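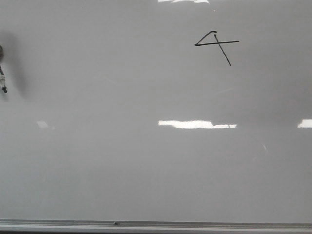
Plitunora is a cookery school in Nedstead, two floors above a shop that sells curtain rails. We teach people who can't cook, people who think they can't cook, and a small but steady number who have been told so by their children. The evening course has four sessions, and on the last of them the whiteboard gets a 4 in thin black marker and very little else, which newcomers take for minimalism. By then you are supposed to know what you're making. Session one has a great deal more writing on it, most of it to do with knives.

The school was started by Elmarie Van der Merwe and Jinfeng Zhong, who met while working at Wokville, a restaurant with 14 tables and one working extractor fan. They disagreed about garlic then and they disagree about garlic now. Elmarie puts it in early, Jinfeng puts it in late, and students are taught both ways and asked not to take sides in the corridor.

Wokville closed one October and the two of them had, between them, a van, a lot of steamer baskets and no plans. The first Plitunora class had five students, two of whom had come for the upholstery course next door and were too polite to leave. Both finished. One still comes to the dumpling evenings and has never, as far as we know, upholstered anything.

Since then 1,488 people have been through the evening course. We keep the register in a ledger Elmarie bought for the purpose, and she will show it to you if you stand still. Of those, 483 came back for a second course, a figure we put on the leaflet until Jinfeng pointed out that it might mean we hadn't taught them properly the first time.

What we teach is ordinary food. Soup, rice, eggs, a roast chicken, a stir-fry that doesn't go grey, bread if the weather allows. We don't do foam. We did offer a sugar work day once and the less said about the smoke alarm the better. Vegetables come from Zwane, the greengrocer at the bottom of the hill, whose idea of a medium onion differs from everybody else's, so recipes here are written in grams.

Classes are small and you eat what you make. That is the whole of our quality control.
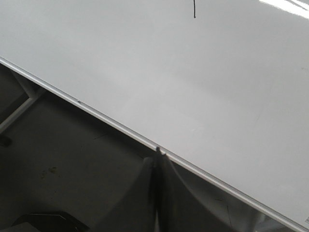 Priya did the winter evening course and says she still burns the rice, but she now knows why, and her sister has stopped bringing sandwiches when she visits. She would have liked longer on pastry and thinks the stairs should be mentioned somewhere.

The stairs: there are a lot of them and there is no lift. If that's a problem, ring us and we'll talk about the ground floor sessions we run in the church hall, where the ovens are older but the parking is better.

Bring an apron, a box with a lid that fits, and shoes you don't love. Knives are provided. Please don't bring your own, however good the man on television said they were. Evening classes start at 7 p.m. and finish when the washing-up does.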